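Small Scraps, Big Opinions: Notes from the Bench

I own three wood glues and have strong feelings about one of them. The other two were gifts. Anyway, it's winter, the garage is cold, and several of you have written in about glue-ups that let go, so let's talk about that.

Check the temperature before anything else. Most yellow glue sulks below 50 degrees or so, and you can tell because it dries chalky and white. Bring the bottle indoors the night before. Bring the wood in too. Your family will get over it.

Use less than you want to. A thin, even coat on both faces is plenty, spread with an old gift card. If glue is running down your wrist, you've overshot.

Clamp for at least 30 minutes, then leave the piece alone until tomorrow. I know. I've wiggled a joint "just to see" more times than I'd like to admit, and what I saw was a loose joint.

Squeeze-out comes off best when it's gone rubbery. Slice it away with a dull chisel. Wiping it with a damp rag mostly pushes it into the grain, where it waits for you to apply stain.

Put something under the work. Flattened shipping boxes are free, they arrive whether you want them or not, and when one gets too crusty you throw it out. Wax paper goes on top if you're gluing, or the cardboard becomes a permanent part of your birdhouse.

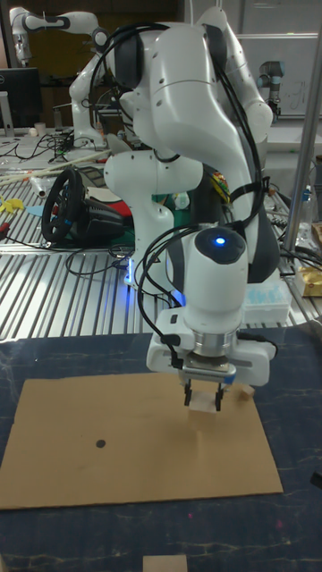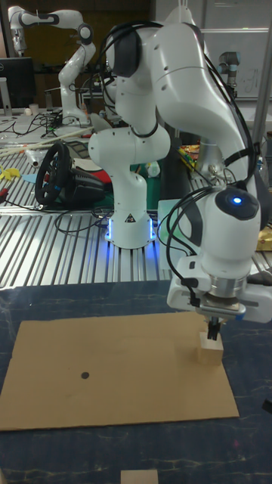
Scrap blocks deserve a box of their own. Mine holds anything shorter than five inches, and I raid it constantly for clamp pads, spacers and door wedges. Baldur Egilsson wrote in October to say he sorts his by species. Good for Baldur. Mine are sorted by whatever fell in last.

If you do want to make them useful, sand the corners off a few and keep those on top. They'll pad a clamp without leaving a dent, and they make decent sanding blocks with a strip of 120 grit wrapped around them and held on with your thumb.

One last thing on glue bottles – store them upside down in a mug. Pick a mug that's already been retired from the kitchen, and tell people it has been.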